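OK, small thread about what it takes to keep one tabletop robot cell going, because a few of you asked and I have coffee and a free half hour.

The cell is called Gureck. It's a wooden tabletop with clear acrylic around the work area and black arms overhead with parallel grippers. It does pick-and-place all day with kitchen stuff and blocks. Nothing glamorous. I look after it, which mostly means I own the hex keys.

First thing I do is the fingers. Wipe both, then push each one sideways with my thumb. If I feel any give, the little screws where the fingers mount get backed out, cleaned and put back with a dab of threadlocker. A dab! I once used way too much and spent an entire afternoon with a heat gun.

Then I run the spoon check. A spoon is a mean test piece — skinny handle, all the weight out at one end, and shiny enough to confuse anything that's trying to see it. If the fingers are even a hair out of parallel, the handle rolls in the grip and the bowl swings around.

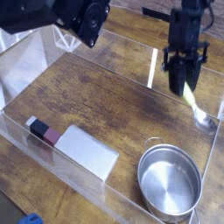

I set the grip force with the handle held near the middle, then I try it again closer to the end. Our number is 30 percent of max. The Eltex controller came set at double that, and we went through two spoons before I thought to look.

Next, cables. Cable slack is the thing I'd tell anyone to check before they touch a single line of code. Too tight and it tugs on the wrist at full reach. Too loose and it catches on the top edge of the acrylic, and then you get this weird drift that looks exactly like bad calibration. Ask me how long I chased that one in August.

I walk the arm out to every corner at slow speed and just watch the cable. Boring. Do it anyway.

Z height is after that. I bring the tool down over the open part of the table, stop short, and step it lower in tiny moves. The wood isn't perfectly flat (it's a tabletop, not a surface plate) so I check a few spots and save the highest one as the floor. Saves your fingers. The robot's, I mean. Mine too, I guess.

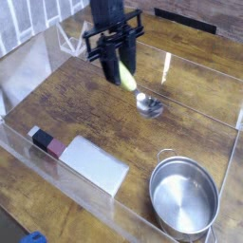
Spoon in the gripper, bowl just over the wood. Blocks on one side, pot on the other.

Somebody asked about the acrylic. Two jobs: it keeps stuff from rolling off into the cable tray, and it gives me a hard edge to line things up on. The blocks go in a row along the front panel, same order every time. White, black, maroon, then the big flat one. If I come back and the row has moved, something bumped it and I go read the log.

Cleaning it: microfiber and plain water with a drop of dish soap. Please don't use the blue window stuff. I got a panel from Wirklow that came with a sticker saying exactly this, peeled the sticker off, and used the blue window stuff. It went cloudy at the corners. Great panel otherwise.

Grease! The wrist gets a fresh bit every 2000 cycles. The sheet says 3000 but ours starts to sound crunchy before that, and I'd much sooner spend ten minutes with a syringe than swap a bearing. I keep a tally in pencil on the inside of the cabinet door — yes there's a counter in the software, and yes it reset itself twice.

The pads on our fingers come from Avcı, cut to size. When they get glossy they're done. You can scuff them up with fine sandpaper and get another week out of them, but after that just replace them, they cost less than lunch.

Last check is the corn. Corn cob, lying flat on the wood. It's round, it's slick-looking, and it wants to roll the second one finger touches before the other. So it tells you right away if your centering is off. Spoon for grip, corn for centering.

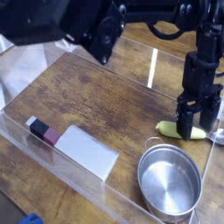

Last edited in August, 9:40 pm

If one finger gets there first, don't go turning up the force (I did, for weeks). Home the gripper, close it on nothing, and look at where the tips meet. If they meet left of center, shift the tool offset by that much and try again. Small steps, and write down the old value before you change it.

Our last full run after all of this was 94 good picks out of 100, and most of the misses were the pot. Those loop handles are a pain — you have to come in at just the right angle or one finger lands on top of the wire. I've got an idea with a slower approach and a bit of wrist tilt, but I haven't had time to try it.

Will post the offset sheet once I've typed it up. Right now it's on the back of a parts invoice and half of it is my phone number.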